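Forums Themes & Templates Troubleshooting Search Log in

Child theme overrides ignored after parent update to 5

Started by eruotsalainen in June – Posted by Eino Ruotsalainen

I maintain a site for a parts supplier. It runs the Rarnden theme with a small child theme on top: a stylesheet, a functions file and two template overrides (the single post and the archive). After the parent theme went to version 5 the stylesheet still loads, but both template overrides are ignored. The parent's versions render instead.

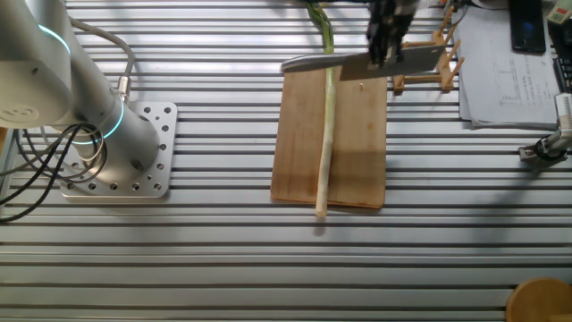 What I have checked so far: the child theme is active, the Template line in the stylesheet header matches the parent folder name exactly, and file permissions match the rest of the install. Page cache and object cache are both cleared. Switching off every plugin makes no difference. Error log is clean.

The site has 1,709 posts, most of them imported from the old catalog, so I would like to avoid anything that touches the content tables.

----

tikka_v wrote:

Did version 5 move to block templates? If the parent now ships a templates folder with HTML files in it, those can win over your PHP files. Look in the parent folder for templates/single.html.

----

eruotsalainen wrote:

Yes, there is a templates folder, and single.html and archive.html are both in it. The changelog says "improved template handling" and nothing else.

----

marginauto wrote:

That's your problem then. Convert the child theme to blocks and be done with it. PHP templates in a block parent are a dead end and you will be back here at the next major release.

----

Ville Lahtinen wrote:

I would check one thing before converting. A PHP template in the child should take priority over an HTML template of the same name in the parent. The lookup compares how specific the names are and then prefers the child. If his file is called single.php and the parent has single.html, the child file should be used.

Eino, what are the exact file names in your child theme, and are they in the root of the folder?

----

eruotsalainen wrote:

single.php and archive.php. Both in a subfolder called page-parts, which is where version 4 wanted them. The parent had a filter that added that folder to the lookup path.

----

Ville Lahtinen wrote:

Then the filter is probably gone in 5. Search the parent for "template_include" and for "page-parts". If neither string comes up, move the two files to the root of the child theme and reload with the cache off.

----

marginauto wrote:

Moving the files gets the old markup back, but the header and footer will break. get_header() looks for header.php, and a block parent usually doesn't have one. He'll get the bare fallback header with a deprecation notice. Still says convert to me.

----

Ville Lahtinen wrote:

True if header.php was removed. Some hybrid themes keep it. He can look.

Conversion is fine as a plan, but it is a separate job. He has a live site showing the wrong layout today.

----

eruotsalainen wrote:

Searched the parent. No match for "page-parts" anywhere. "template_include" appears once, in a file for the shop module, unrelated. header.php and footer.php are both still there.

Moved single.php and archive.php to the root on staging. Both overrides load. The archive is correct. On the single post the sidebar drops below the content at widths under the second breakpoint.

----

tikka_v wrote:

Check the wrapper class. Ullton had the same thing when they went hybrid: the content wrapper was renamed and the old grid rules stopped matching. Compare the opening div in your single.php with the parent's current markup in the inspector.

----

eruotsalainen wrote:

Confirmed. The wrapper was "content-area" and is now "layout-main". I changed the class in single.php and in 34 rules in the child stylesheet. The sidebar is back in place. Pushed to live, purged the CDN, no notices in the log.

----

brakumus_user wrote:

Same symptom on Brakumus, but there the filter is still present and the child files are in the right place. Moving them to the root did nothing for me. Is there a way to see which template file is being used?

----

Ville Lahtinen wrote:

Hook template_include at a late priority in the child's functions file and write the path to the log. If the path ends in template-canvas.php, a block template is being served. In that case check the site editor for a customized copy of the template – a copy saved in the database overrides the parent's HTML file, and clearing it returns you to the file on disk.

----

marginauto wrote:

And when you do find it's a block template, see my first reply.

----

brakumus_user wrote:

It was template-canvas.php. There was a saved copy of Single Posts in the site editor, and I've reset it. Now I get the parent's default layout, still not mine. Starting a new thread with the log output.

Last updated: June, 4:12 pm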